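Ticket: Linker Arm bleibt vor dem Zugreifen stehen, Status "warte_auf_kante"
Komponenten: Mornis (Ablaufplanung), Plurkitz (Stoffwahrnehmung), Grurkport (Kamerabrücke)
Priorität: hoch
Status: gelöst, Nacharbeit offen
Eröffnet: 17.2.26

Aufgabe ist das Strecken eines Handtuchs mit beiden Armen. Der rechte Arm greift zuerst, der linke fährt an das gegenüberliegende Ende und soll dort zugreifen. In einem Teil der Durchläufe fährt er an, öffnet den Greifer und tut dann nichts mehr. Der Ablauf läuft in die Zeitüberschreitung und bricht ab.
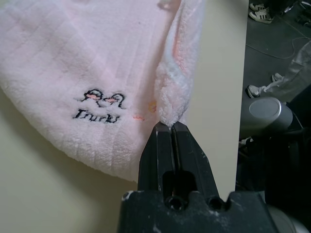
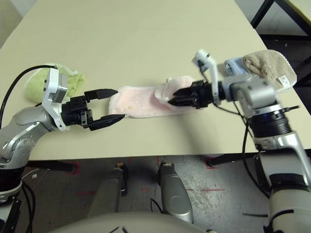
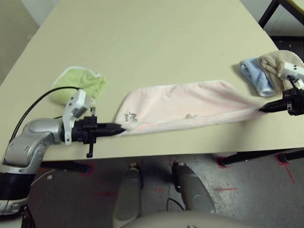 Team Manipulationssoftware, Bereich Wahrnehmung und Planung

Fehlerbild

Die Haltung beim Hänger entspricht der im mittleren Bild: rechter Greifer am gerafften Ende, linker Greifer offen neben dem linken Ende. Das Anfahren ist unauffällig, die Arme melden keine Fehler und der Greifer ist bereit. Mornis steht im Zustand "warte_auf_kante" und bekommt von Plurkitz keinen gültigen Greifpunkt. Nach 1.000 ms gibt der Planer auf.

Zielzustand ist der aus dem dritten Bild, Tuch an beiden Enden gefasst und in die Länge gezogen. Läuft der Zugriff links durch, gibt es mit den folgenden Schritten keine Probleme.

Betroffen ist der Stand mit der neuen Kamerabrücke. Mit dem vorherigen Stand ist der Fehler von niemandem gemeldet worden, allerdings wurde dort auch seltener mit dem rosa Tuch getestet.

Auszug aus dem Protokoll eines abgebrochenen Durchlaufs, gekürzt:

mornis: rechts gegriffen, Kraft ok
mornis: links Vorposition erreicht
mornis: Zustand -> warte_auf_kante
plurkitz: Kandidat Kopfkamera angenommen
plurkitz: Kandidat Handgelenk verworfen (Abweichung)
plurkitz: Kandidat Handgelenk verworfen (Abweichung)
plurkitz: kein gemeinsamer Kandidat
mornis: Zeitüberschreitung, Abbruch

Erste Vermutung: Stickerei

Plurkitz sucht die Stoffkante über den Helligkeitsunterschied zum Tisch und über die Krümmung. Rosa Fleece auf einer cremefarbenen Platte gibt wenig Kontrast. Die schwarze Stickerei dagegen ist die stärkste Linie auf dem ganzen Tuch und liegt auf der Aufnahme vom Handgelenk (erstes Bild) nicht weit von den Fingern. Die Vermutung war, dass der Kantensucher an der Stickerei hängen bleibt und der Kandidat vom Handgelenk deshalb neben dem der Kopfkamera landet.

Geprüft wurde das mit einer Maske. Alle dunklen, schmalen Strukturen innerhalb der Stofffläche wurden vor der Kantensuche ausgeblendet. Die Kandidaten wurden etwas ruhiger, der Hänger kam trotzdem. Gegenprobe mit dem hellgrünen Tuch: derselbe Abbruch mit derselben Meldung. Damit war die Stickerei als Ursache vom Tisch. Die Maske bleibt als Option erhalten, Standard ist aus.

Zweite Vermutung: Kalibrierung

Wenn Kopf und Handgelenk denselben Punkt an verschiedenen Stellen sehen, liegt eine verstellte Kamerahalterung nahe. Die Lage der Handgelenkkameras zum Greifer wurde auf beiden Seiten neu bestimmt. Das Ergebnis lag links und rechts innerhalb der Toleranz der alten Werte. Die alten Werte wurden wieder eingespielt, damit sich nicht zwei Dinge gleichzeitig ändern.

Auffällig war dabei etwas anderes. Bei stehendem Arm stimmten die Kandidaten beider Kameras sauber überein. Direkt nach einer Bewegung lagen sie auseinander, und zwar immer in Fahrtrichtung. Eine verstellte Halterung würde auch im Stillstand abweichen.

Dritte Vermutung: Zeitstempel

Mit Pangaribuan wurden die Ströme von Kopfkamera, Handgelenkkameras und Gelenkwinkeln nebeneinandergelegt und ein kurzer, ruckartiger Armschlag aufgezeichnet. Im Bild der Handgelenkkamera beginnt die Bewegung 80 ms später als in den Gelenkwinkeln. Bei der Kopfkamera ist kein nennenswerter Versatz da.

Der Versatz entsteht in Grurkport. Die neue Fassung stempelt Bilder vom Handgelenk beim Verlassen der Warteschlange, die alte hat beim Eintreffen gestempelt. Für die Kopfkamera wird ein anderer Pfad benutzt, der den Stempel der Kamera durchreicht. Plurkitz rechnet den Kandidaten vom Handgelenk also mit einer Armstellung um, die zum Bild nicht passt. Ist der Arm noch in Bewegung, landet der Punkt daneben und wird wegen Abweichung verworfen.

Offen blieb, wieso das auch dann zum Abbruch führt, wenn der Arm steht. Die Wartezeit reicht ja aus, um frische Bilder zu bekommen. Dazu der nächste Abschnitt.

Warteschlange

Die Warteschlange in Grurkport war auf 1.000 Einträge eingestellt. Der Wert stammt aus dem Aufzeichnungsbetrieb, wo kein Bild verloren gehen darf, und wurde beim Umbau in die allgemeine Konfiguration übernommen. Im Regelbetrieb arbeitet Plurkitz die Bilder der Reihe nach ab. Kommt der Prozess kurz ins Stocken, etwa beim Laden des Stoffmodells, wächst der Rückstand und wird nicht mehr abgebaut. Plurkitz bewertet dann bei stehendem Arm noch Bilder aus der Anfahrt, mit frischem Stempel. Ein gültiger Kandidat kommt erst nach der Zeitüberschreitung.

Das erklärt auch die Unregelmäßigkeit. Der erste Durchlauf nach dem Start war oft gut, spätere nicht mehr. Ein Neustart von Plurkitz half jedes Mal für eine Weile, was in den ersten Meldungen als Hinweis auf ein Speicherproblem gedeutet wurde. Der Speicher ist unauffällig.

Änderungen

Grurkport: Bilder vom Handgelenk werden wieder beim Eintreffen gestempelt. Der Stempel wird durchgereicht und in der Brücke nicht mehr verändert.
Grurkport: eigene Profile für Aufzeichnung und Regelbetrieb. Im Regelbetrieb wird nur das neueste Bild gehalten, ältere werden verworfen.
Plurkitz: die Meldung "verworfen (Abweichung)" enthält jetzt das Alter des Bildes und die verwendete Armstellung.
Mornis: vor "warte_auf_kante" wird geprüft, ob der Arm steht. Bilder mit einem Stempel vor dem Stillstand zählen nicht.
Mornis: Zeitüberschreitung unverändert. Eine Verlängerung war im Gespräch und wurde zurückgestellt, sie hätte den Rückstand nur verdeckt.

Prüfung

Nach den Änderungen wurden 50 Durchläufe mit dem rosa Tuch gefahren, ohne Neustart von Plurkitz. Der Hänger trat in keinem davon auf. Zwei Durchläufe sind trotzdem gescheitert, beide an derselben Stelle: Der linke Greifer hatte eine einzelne Stofflage zu knapp gefasst, beim Strecken ist sie herausgerutscht. Der Greifpunkt kam in beiden Fällen rechtzeitig und lag richtig, die Eindringtiefe war zu gering. Dafür gibt es ein eigenes Ticket.

Kurz gegengeprüft wurde mit dem hellgrünen und dem hellblauen Tuch. Keine Auffälligkeiten, aber zu wenige Durchläufe für eine Aussage. Beige fehlt noch und ist beim Kontrast zur Tischplatte vermutlich der schwierigste Fall.

Umgehung für Stände ohne Korrektur

Plurkitz beenden.
In der Konfiguration von Grurkport die Länge der Warteschlange für beide Handgelenkkameras auf eins setzen.
Grurkport neu starten, danach Plurkitz.
In Mornis nach Erreichen der Vorposition eine kurze Pause eintragen.

Die Reihenfolge beim Neustart einhalten. Startet Plurkitz zuerst, verbindet es sich mit der alten Warteschlange und meldet keinen Fehler. Für Aufzeichnungen muss der alte Wert wieder hinein, sonst fehlen Bilder.

Der Zeitversatz bleibt mit der Umgehung bestehen und stört bei stehendem Arm nicht. Abläufe, die während der Fahrt auf das Handgelenkbild regeln, sollten bis zur Korrektur nicht benutzt werden.

Offen

Durchläufe mit dem beigen Tuch nachholen.
Alte Aufzeichnungen mit der neuen Kamerabrücke kennzeichnen, die Stempel der Handgelenkkameras sind dort falsch. Ein Skript in Pangaribuan kann den Versatz herausrechnen, solange kein Rückstand entstanden war. Aufzeichnungen mit Rückstand lassen sich so nicht retten.
Test mit dem Armschlag in die Abnahme jeder neuen Fassung von Grurkport aufnehmen.
Klären, ob die Kraftwerte der Greifer über denselben Pfad laufen. Nach Durchsicht des Codes eher nein, gemessen ist es nicht.

Das Ticket bleibt bis zum Nachweis mit dem beigen Tuch in der Liste und wird dann geschlossen.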